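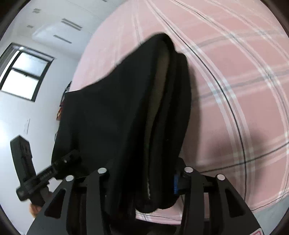
Recording clothes-handling examples with the hand-held gripper

This page covers how we record folding and lifting examples in bedrooms for the Jiteo set. It assumes your gripper is assembled and charged. If it isn't, do the Dakstead setup page first.

Before you start

Clear the bed down to the sheet. Patterned sheets are fine and we want more of them, so don't swap a check or a stripe for a plain one. Open the blinds if it's daytime and leave the lights however the household normally has them.

Wipe the lens with a dry cloth. Open and close the fingers a few times and check that they meet evenly. If one lags, tighten the screws on top of the finger plates and try again.

Pick 6 garments. At least two should be dark, and at least one should have a lining in a different colour. Lined garments are hard for the model because the inside shows up as a second surface once the fabric folds over. We were short of them in the Irkosville recordings.

Recording

1. Drop the garment on the bed. Don't arrange it.

2. Start recording and hold still for 2 seconds with the whole garment in view.

3. Move in at a normal pace. Close the fingers on a fold or an edge, whichever you'd reach for with your own hand.

4. Lift until the part you're holding is clear of the sheet. Let the rest hang. If the fabric bunches up in front of the lens, keep going.

5. Lay it down, fold it or move it, depending on the task card.

6. Open the fingers, back away and stop recording.

Keep your free hand out of it unless the card says two hands. If you drop the garment, pick it up again with the gripper in the same recording. A recovered drop is a good example and we keep those. Stop and redo only if you touched the fabric with your fingers or lost tracking.

Black fabric

Dark cloth against the black finger plates gives the labellers trouble. Come in from the side where the sheet shows between the fingers, and slow down a little just before you close. Don't pick off lint or loose threads first. Clothes in real houses have them.

How many

Do 14 recordings per garment, then change to the next one. Turn the garment over or drop it from a different side each time. The target for the bedroom tasks is 2000 recordings by December.

Uploading

Name the folder with the site and the task card number, then copy it to the Gunawardena drive. Watch the first and last recording all the way through before you wipe the card - a smudged lens ruins a whole session. Questions about task cards go to Wulan Nugroho.

Page updated 13 September 2023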